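In defense of the ugly gray bin

2023-03-03

My mother kept her buttons in a tin for biscuits, her potatoes in a drawer that was made for towels, and her money in a sugar bowl. So I did not grow up with respect for containers. A container was whatever was empty at the moment. When I moved to this country and rented my first apartment with a real storage closet, I was surprised to learn that people buy boxes on purpose, new, with nothing in them, and that they talk about these boxes with love.

I want to write about one type of box which receives no love at all. I mean the open gray bin, the kind with sloping walls, no lid, no handle worth the name, no picture on it. You find it in repair shops, in the back of hardware stores, under benches in school workshops. I think it is the best thing for storing heavy small objects that anyone has produced, and I think the home storage business has led us away from it with pretty colors.

I should explain where my opinion comes from. For some years I have shared a workroom in Mimwood with other people who like to make and fix things. We have one long room, wooden tables, dark carpet on the part of the floor where once there was an office. Before the present order, we had what I would call a museum of storage. There were wicker baskets. There were cloth cubes with a loop for the finger. There was a tower of clear drawers from Wasomell, which is a good company, I have nothing against it, but the drawers were made for socks. Somebody put brass fittings into them. The bottom drawer lost its rails in the first December and after this it had to be lifted with two hands and the knee.

The cloth cubes were worse. A cloth cube looks calm when it stands on a shelf in a catalog, and it looks calm because there is a blanket inside. Put metal bars in it and the corners become ears. The bottom hangs down. When you pull at the loop, the cube comes toward you but the bars stay where they were, and then they come all together.

Then there is the question of the lid. I have had long discussions about lids, and I am aware that I am in the minority. People say the lid keeps dust away. This is true. It also keeps away the person who wants to put something back. I have watched myself for a long time in this matter. If I have a bar or a bolt in my hand and the place for it is open, I put it there. If the place has a lid, I put the bar on top of the lid, and I tell myself I will do it correctly later. Next somebody else comes, who cannot open the lid because of my bar, and puts his bar beside it. By the end of the week the box is half empty inside and we have a second storage on its roof.

An open bin does not allow this, for it has no roof. You may throw, you may drop, you may place with care if you are such a person. All three give the same result.

Now the sloping walls. When I was younger I thought that a wall which leans outward is a waste of space, and I still meet people who calculate this. They say that a straight box of the same size at the top holds more. Certainly it does. But I do not want to hold more, I want to take out. In a straight box the last pieces lie flat in the corner, tight against the wall, and the fingers cannot go under them. I have broken a nail in this way more than once. With a sloped wall there is a little road for the hand. You push the piece against the slope, it lifts at one end, and you have it.

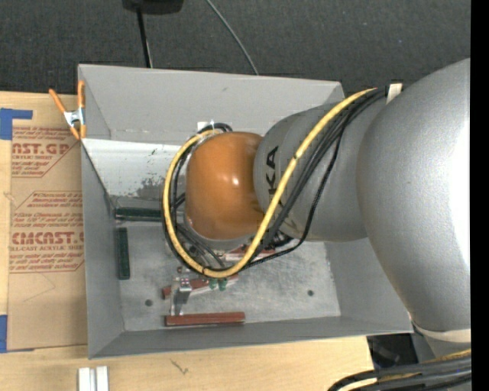 It is the same with a pan that has rounded sides, if you have tried to get a spatula under an egg. Cooks understand this without any theory. I believe the people who design storage for homes do not take many things out of their boxes. They think of the moment when everything goes in and the closet door is closed, and the photograph is taken.

My third point is about the color, and here I expect the most resistance. A friend of our workroom once offered us a complete set of bins from Bellamy, in eight colors, as a gift. We had a meeting. The plan was that red would be for steel, blue for aluminum, green for plastic, and so on until the colors were finished. It was a beautiful plan and I voted for it. In the second month there was too much steel for the red bin, so it went also into orange, which had been for wood pieces. The wood pieces moved to a cardboard box. Newer people, who had not been at the meeting, thought that the colors meant who had brought the material. One man thought red meant that he should not touch.

Gray does not mean anything, and this is why I trust it. If you look into a gray bin and see bars, it is the bin for bars. The content does the work of the label. When we changed back to gray, nobody had to learn a system, and the arguments about orange stopped.

Gray has another quality which I noticed only after long use. It becomes old without becoming sad. A white box with scratches looks neglected, and people start to treat it badly, as they do with a wall on which there is already one dirty hand. A gray bin with scratches looks like a gray bin. The floor of it goes blotchy, the walls get their dark marks, and no one has ever suggested to me that we should replace one for this reason. I did once try to clean one. I bought a bottle of Folex, which was for the carpet in truth, and when the carpet was done I had some left and sprayed it in the bin out of curiosity. I rubbed until my arm was tired. I could see no difference, and I felt a little foolish, and also I was pleased with the bin.

I must be fair and say what is wrong with it. First, the noise. To drop a steel bar on a hard floor is a terrible sound, and if you have neighbors downstairs, or a baby, this alone can decide the matter. A piece of rubber mat helps, but then the small particles collect under the mat and you have a new job. Second, it does not go well on a shelf above the shoulder. You cannot see into it, and it has no window in front. It wants to be on a table, or lower, so you look down in it as you look in a sink. In a small apartment I understand that a table is precious and you do not wish to give half of it to a bin. Third, it is ugly. I have used this word in my title and I do not take it back. My wife has forbidden it in the hallway, where in my view it would be perfect for shoes.

But I would ask the reader to think how many things in the house are permitted to be ugly because they are good at their work. The plunger is ugly. The ironing board is ugly, and large, and we keep it. We only demand beauty from boxes, I suppose, as the box is what we show to visitors in place of the mess. I find something not completely honest in this. When I look at the shelves in certain homes, with 60 matching baskets and a small chalk label on each, I do not think that these people have order. I think they have baskets. To find the scissors they must still open several.

There is also the price. The set of matching baskets for one wall costs, in the store near our workroom, 200 dollars, and this is without the shelf. I do not say that everyone who pays it is wrong. A basket for wool is a fine object, wool is light and soft and it likes to be looked at. My complaint is with the idea that one type of box should serve for the entire house, so that the hammer lives in the same linen cube as the scarves.

For those who want to try, my advice is modest. Take one category of heavy thing which now annoys you. For many people it will be tools, or the metal parts of a shelf that was taken down, or the weights for exercise. Put all of it in one open bin, on a surface at the height of your hips. Do not sort it more than this. Do not fill it higher than half, and if it is more than half, you probably own things you can give away. Leave it for two months before you judge. Most people want to improve the bin after three days, with dividers. I have also bought dividers. They are under the bench now, in a gray bin, and sometimes I use one as a ruler.

I know there are readers who will say that they need a system, that without names and colors they are lost. I was like this also, and I have made labels in two languages. What I learned from it is small. Things came back to their place when the place was near, open and hard to damage. They did not come back because I had written a word on the front. My mother's drawer of potatoes had no label, it was deep, it stood next to the stove, and in all my childhood I do not remember that we had to look for a potato.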